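Sport and Society, Part One
Handout for session 5: When was sport ever a full-time job?

Hello again. These are my own notes tidied up a bit, so they wander in the same places I wander when I'm talking. Bring them with you, scribble on them, and please do the reading before the seminar this time (I could tell!).

Last session we got as far as the broken-time row in rugby, the argument over whether a working man should be paid for the shifts he lost by playing on a Saturday. I said then that I'd come back to the bigger question, and this is me coming back to it. What did it mean to be a professional in a team game before the television money arrived?

The first thing to get out of your heads is the modern picture of a player who trains in the morning, naps after lunch and has somebody else wash the kit. For a long stretch of the twentieth century a great many paid players had another trade. They were miners, dockers, teachers, clerks, publicans. The match fee sat on top of a wage, and in a decent week it might be the better half of the two, but you wouldn't have given up the wage for it.

Rugby league is the one I always use, partly as I grew up with it and partly as the pattern is so clear. The northern clubs broke away in 1895 over exactly this matter, and for a while afterwards the new union insisted that a player had to be in proper work to be picked at all. I love that rule. You could be paid to play, but only if you also did something else! Think about who that suited. It suited employers, it suited clubs that didn't want a full wage bill, and it let everyone go on saying that sport was a pastime. 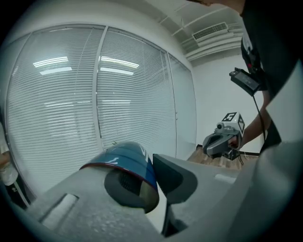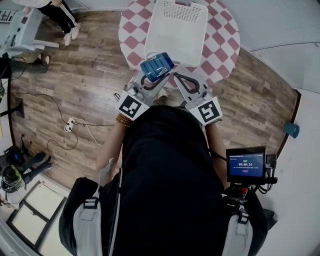 English football went at it from the other end. Professionalism was allowed in 1885, and then from 1901 there was a maximum wage, which lasted for sixty years. So you had full-time footballers at the bigger clubs, but with a lid on what any of them could earn, and a retain-and-transfer system that meant a man couldn't simply walk off to another club when his contract ran out. I'd like you to hold those two side by side, the lid and the lock, and ask which one mattered more to the player. I change my mind on this nearly every year.

Cricket, of course, had its own way of muddling things. Amateurs and professionals played in the same county side, sometimes with separate dressing rooms, and the scorecard printed their names differently. Some of those amateurs did rather well out of expenses. The distinction was dropped after the 1962 season, and if you want to see how class worked in English sport I don't think there's a better place to start.

A word on sources, and then I'll let you go. Club minute books are wonderful but they were written by the people doing the paying. Player memoirs are lively and often wrong on the money. Local newspapers sit somewhere in between — read the letters page as well as the match report, since that's where you find the grumbling.

For the seminar, pick one team game and one decade before 1960, and find out what a regular first-team player did for a living outside the game. Write me 300 words on it. I don't mind if you run over by 50, but I do mind if you hand me a list of dates. Tell me where you found each claim and say so plainly if two sources disagree.

It's due on 8th April, on paper, in the tray outside my door. The longer essay isn't until after that and I'll give out the titles separately. If you're stuck for a topic, the winter leagues are less well covered than they should be, and there's a shelf of old club histories on the library's top floor that hardly anyone borrows.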